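Test the boring states

Posted 22/06/2018

Most manipulation software I read is written around the grasp. The planner is tuned for it, the logs are full of it, and the states on either side get a boolean. Is the lid open? True or false. I think that boolean is where the time goes.
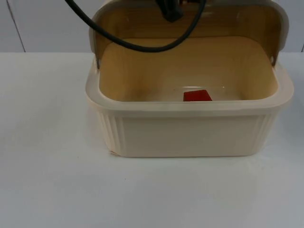 In April we moved our bread box task from Tamiru, our old planner, to Rakel. The red block is easy to find when it sits on pale plastic. Part of it can still be hidden by the front rim, and the old code took a partial outline for a bad detection and asked again, up to 10 times. Rakel keeps the partial outline and plans with it. I like that better – a guess with a margin on it is something a planner can use.

The lid is harder. Of 1,482 logged runs at Relmont, 607 ended early, and more than half of those came down to the lid state being wrong.

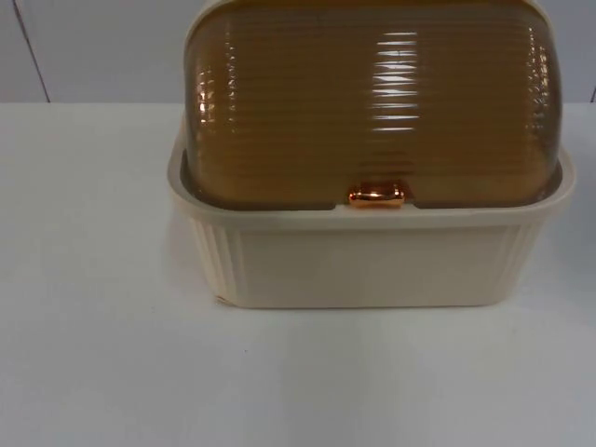 Ribbed amber plastic throws glare in short streaks, and a depth filter that expects matte surfaces will drop them. We spent four weeks adjusting that filter. We should have spent them giving the lid a third value, "unknown", and making every module handle it.

It's dull work and it doesn't demo well. I would still do it first.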